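Truvent open day: can they do the dishes yet?

Posted Friday, July 17, 2026

I have wanted a machine to put my laundry away since I was a kid, so when Truvent opened its doors for a day I took the early train and was fourth in line. I came home with sore feet and a head full of hands.

The building went up in 1965 as a shirt factory, and the ground floor still has the old loading doors. They had set up three areas: kitchen, workshop and a shop counter. You could wander as you liked, and the engineers were happy to be asked anything, even the silly stuff (I asked if it could find matching socks. Not yet!).

The kitchen was the crowd favorite. A two-armed machine called Zeko moved plastic cups from a rack to a shelf, slowly and very carefully, and it did fine until somebody swapped in a wine glass. Then it stopped and waited for help. Yesenia Rivadeneyra, who runs the kitchen tests, told me she is happier with a robot that stops than with one that guesses. They log 500 cup moves a week and she reads through every failure herself.

I spent most of my afternoon on the hands, though. Picking up a mug is one thing, but so much of what we do all day is thin and flat: cards, lids, envelopes, the one slice of cheese stuck to the next one.

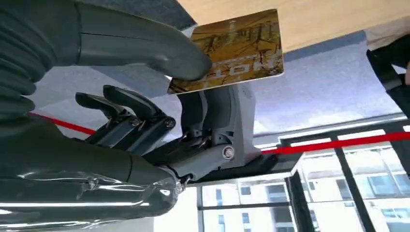 Hands with bellows at the joint, and a gold-colored card in the first picture.

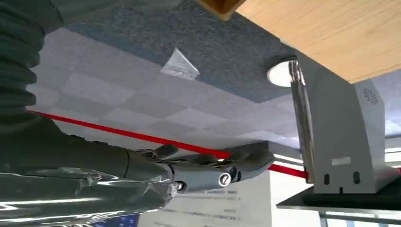
Yeison Quintero works on grip, and he was great company. He says flat things are hard for a machine because there is so little edge to get hold of, and a person slides the thing to the side of the table without thinking about it. He had me try picking up a coin in ski gloves. It took me five goes and I was laughing too hard for the last two.

The workshop was quieter. A smaller arm named Fikeo sorted screws by length into trays, 100 at a time, and this one I would hire tomorrow. Same parts, same trays, same light, all day long. The shop counter needs more work. Folding a paper bag open took long enough that the woman next to me offered to do it.

So, chores? Sorting and carrying, yes, if you keep the room tidy for it. Laundry, no. I'm still thrilled, because two years ago I saw a demo where the cup never left the table.

Lunch was empanadas from Restrepo across the street, get the corn ones. The next open day is in September and you need to sign up ahead. Wear better shoes than I did.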